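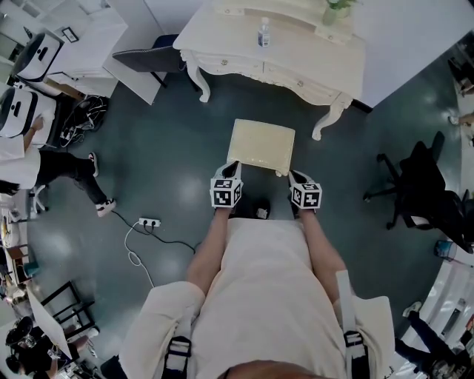

4.2 Clutter at floor level

Furniture surveys like to stop at the knee. Ours went lower, on the grounds that a desk with carved legs is only as graceful as whatever is plugged in behind it. Teoh and Juntunen coded 46 rooms in the Calloway set, scoring desktops and floors separately.

Desktops did well. A water bottle and a small plant were typical, and most owners called the result "minimal." Floors did less well. Power strips and loose cable were found in 43 of the rooms, often within a step of the most expensive piece of furniture (Figure 3: ornate white desk, with a power strip on the floor nearby).

Asked to rate their own tidiness, occupants seemed to grade the desk and forgive the floor. We return to this generosity in Section 5, where the Hemel rooms show it in a purer form.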